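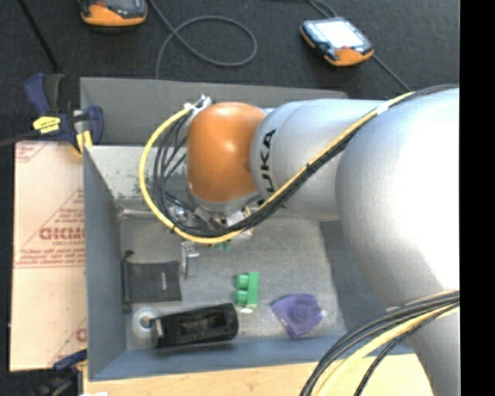

2 min read

Running a grasp trial with the Miranda planner

Load the bin with mixed objects and start the planner. It scores 144 candidate grasps per cycle and sends the best one to the arm. Log every attempt, including the misses.

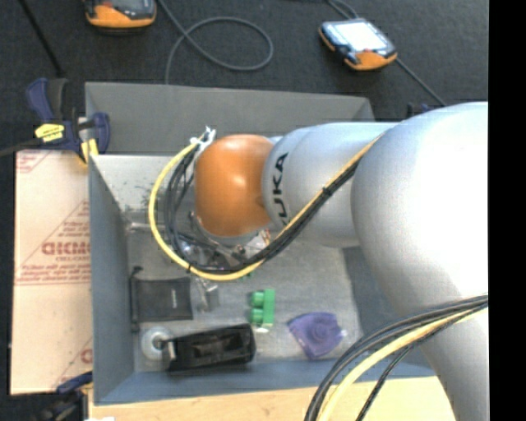

The KUKA arm reaching into the bin during a trial.

After 7 misses in a row, stop and reshuffle by hand. Our set at Hatwood has 3713 attempts. Loretta Lindqvist's script splits it by object, so keep the object names the same in both log files.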